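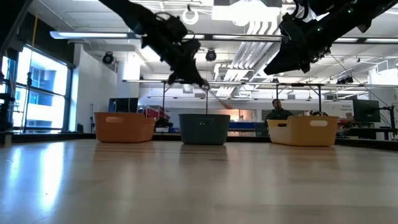 Kerbside sorting

Tâm Thân
2019-04-06

Kerbside sorting is the separation of household recyclables by residents before collection. It differs from commingled collection, in which all recyclables share a single bin and are separated at a depot. Colours for bins and lids vary between councils, and residents who move house often need to learn a new scheme.
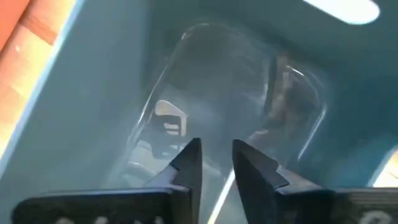 Soft plastics are generally excluded, as film tangles in sorting screens. Rigid clear packaging is accepted in most districts if rinsed. The Narkora district introduced a three-stream service in August, covering 400 households in 29 streets — paper, containers and garden organics — and later extended it to a further 190 properties. Collection is fortnightly, with organics taken weekly over summer.

Related articles
Container deposit schemes
Green waste
Hendero Transfer Station
Ung Landfill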